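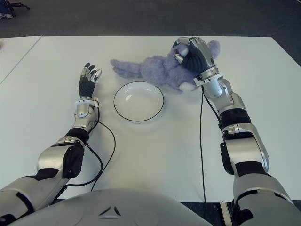 In defence of the fluffy purple one

October 25, 2021

My sister-in-law has a rule about soft toys, and the rule is one box. When the box is full, something has to go to the charity shop before anything new comes in. I've got no quarrel with the box (it's a good box, it came from Stusberg and the lid still fits, which is more than I can say for mine). What I can't get on with is how people choose what goes. It's always the shaggy ones! The short-haired bears with the stitched noses get to stay because they look tidy on a bed, and anything lavender and fuzzy with more fur than face is in the bag by lunchtime.

I think this is completely the wrong way round, and I've thought so since February, when I helped clear my aunt's spare room and we found 26 soft toys in a wardrobe. The smart bears were perfect. They looked as if they'd never been out of the wardrobe, and I don't think they had. The long-furred ones were matted and flattened, and one had been sewn up under the arm in the wrong colour thread. Those were the ones my cousins fought over, and my cousins are in their forties.

So if you're doing a sort-out, please give the fluffy ones a proper hearing. Get them out of the box and on to a table, a big plain one if you have it. A pile on the carpet makes everything look like rubbish. Put a purple toy down by itself on a white tabletop and it's a different animal. You can find the ears, for a start. You can see whether it needs a wash or only a good going over with a brush, and nine times out of ten it's the brush.

My friend Citlali Bermúdez thinks I'm soft about this. Her view is that long fur is a dust trap and that a toy you can't wipe down has no business in a child's bedroom. She's right about the dust, I'll give her that. But she also owns a sofa throw with a six-inch fringe, and I've never once seen her wipe that down.

The other thing said against them is that they're hard to hold. I'd say they're the easiest thing in the world to hold — there's always something to get your fingers into. A small child with a smooth plastic toy drops it every two minutes. Give the same child a handful of fur and it'll go round the supermarket, into the car and up the stairs without touching the ground (well, the tail might).

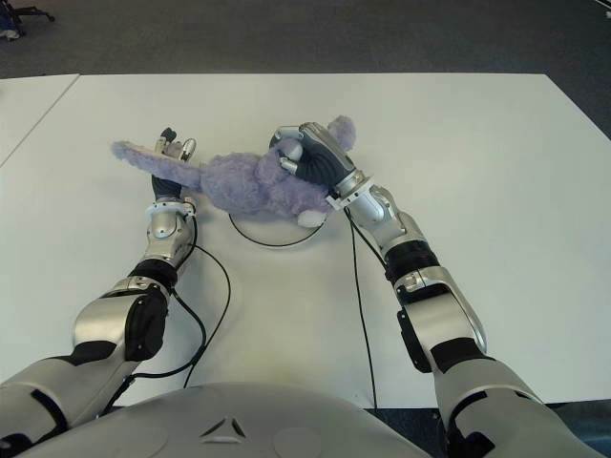

And while we're on tails, I do wish people would stop picking soft toys up by them. One hand under the body, please! The seam where the tail joins is nearly always the first to go, and if you've ever tried to mend one through a couple of inches of shaggy fur you'll know why I mind. You sew the fur in, you pull it out with a pin, you sew it in again. I did one for Danylo Panasiuk's little girl and it took me most of an evening and all of a box of biscuits.

Washing, since I know someone will write in: cold water, inside a pillowcase, a slow spin, and then dry it flat on a towel well away from the radiator. Brush it before it's quite dry. A pet brush is fine, an old hairbrush is better. Don't use the tumble dryer on anything with long fur unless you want it to come out like a doormat.

My sister-in-law has read a draft of this and says the box rule stands. Fair enough, it's her house. She has agreed to let me look through the charity bag first, and I'm going over with a brush and a packet of needles.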